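# Collecting Demonstrations for Food Placement with a Multi-Finger Hand

Project report, 2026-08-03

## 1. Purpose

The project asked how much care in data collection matters when the task is simple and the object is fragile. We trained a placement policy from teleoperated examples. The arm picks up a pastry, carries it to a plate, and lets go. The learning code was taken from the course repository, called Grellska, and left unchanged. Our work was the examples: how they were recorded, labeled, and thrown out.

## 2. Setup

The arm carries a multi-finger hand and stands beside a white table. A gray felt mat covers the middle of the tabletop and keeps the plate from sliding. Two operators took turns. Each finished a practice session on the Fatcombe simulator before any recordings were kept.

Arm joint positions, finger positions, and head camera video were logged together. Finger commands arrived late in the first recordings, and the clocks had to be aligned again. Those files were deleted.

## 3. Episode protocol

An episode starts with the arm in its rest pose and ends when the hand is clear of the plate. The operator marks the moment of release with a foot switch. Between episodes the plate is moved to a new spot on the mat, read from a printed list so that operators do not fall into favorite positions.

Each block has 10 episodes. After a block the pastry is checked for torn layers and replaced if the outside has started to flake. Flaking changed the friction at the fingertips enough to show up in the finger position logs.

An episode is rejected if:

- the pastry touches the table or mat at any point
- the operator regrasps more than once
- the release mark is missing
- video frames were dropped during the grasp

Slow episodes are kept. We had planned to trim pauses, but trimming left jumps in the joint data and the trained policy copied them.

## 4. Labeling

Episodes were split into four phases: reach, grasp, carry, and release. We used the Szalai annotation tool, which plays the video next to the joint curves. The boundary between carry and release caused the most disagreement.

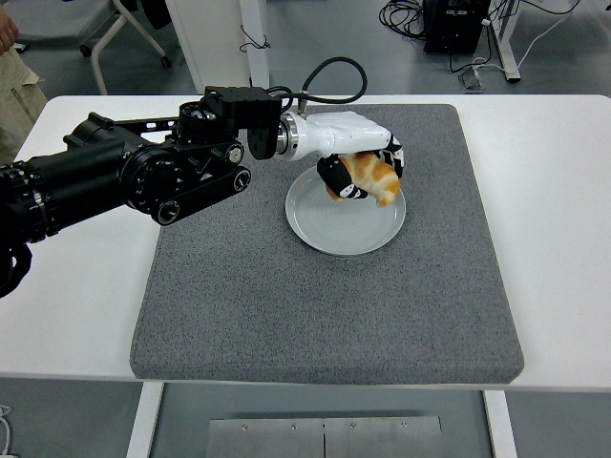
We settled on a rule based on motion: release begins when downward wrist speed falls below the threshold and the fingers have not yet opened. Both operators then relabeled a shared block, and 2 episodes still differed. These were decided by the later of the two marks.

## 5. Problems found

13 episodes were rejected in the first week, most of them for missing release marks. Moving the foot switch closer to the operator's chair fixed this.

Grip force was harder. The hand reports position only, so a firm grasp and a crushing one look alike in the log until the crust gives way. We added a comment field for the operator and filtered on it later. A tactile sensor from the Altley kit was tried on one finger and removed when its cable caught on the wrist.

## 6. Remaining work

The plate list does not reach the corners of the mat. Lighting was constant for all sessions, and the policy has not been tested with the blinds open. The second set of recordings, with a smaller plate, is due to start at the end of August.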